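Besuch bei Mametti: Handgreifer im Vergleich, viel Vorführung, wenig Zahlen

Die Einladung versprach einen »offenen Vergleich aktueller Greifer«. Offen war vor allem die Kaffeeküche. 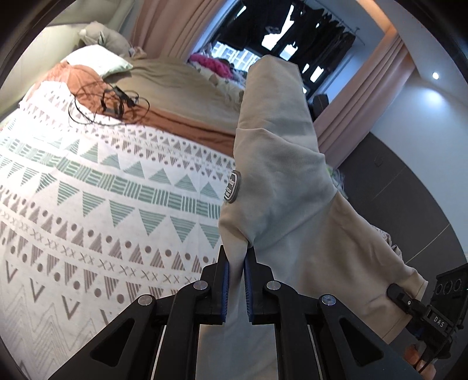

Mametti hat seine Räume in Lultiswood erst im September bezogen, und man merkt es: Wegweiser fehlen, der Aufzug fährt nur bis in den zweiten Stock. Angekündigt waren vier Stationen, zwei liefen. Die eine war für Textilien gedacht, die andere für Dosen und Becher, und natürlich drängten sich alle bei den Textilien.

Verglichen wurden zwei handgeführte Parallelgreifer, der Younis und der Veltari. Der Younis liegt ordentlich in der Hand, die Finger schließen ohne spürbares Spiel. Bei dickem Strick ist das Zupacken keine Kunst, da findet jeder Greifer eine Falte. Ich hätte lieber ein dünnes Hemd gesehen, flach auf dem Tisch. Auf Nachfrage hieß es, das komme »in der nächsten Runde«.

Der Veltari ist leichter, klemmt aber nach meinem Gefühl ungleichmäßig. Von 20 Versuchen mit einem Geschirrtuch gingen mir 2 daneben, mit dem Younis keiner. Das klingt eindeutig, nur hatte ich mit dem Veltari angefangen und war beim zweiten Gerät geübter. Eine feste Reihenfolge oder ein Protokoll gab es nicht. Trotzdem stand auf der Folie im Vortrag später »35 Prozent schneller«. Schneller als was, blieb offen.

Der Vortrag selbst dauerte 40 Minuten, davon ging der größte Teil für die Firmengeschichte drauf. Zum Verschleiß der Fingerbeläge kam nichts, zum Preis der Ersatzteile auch nicht – für uns wären das die beiden wichtigsten Punkte gewesen.

Den Younis würde ich mir für eine Woche ausleihen, mit unseren eigenen Stoffen. Ein Leihgerät wurde mir zugesagt, schriftlich habe ich noch nichts.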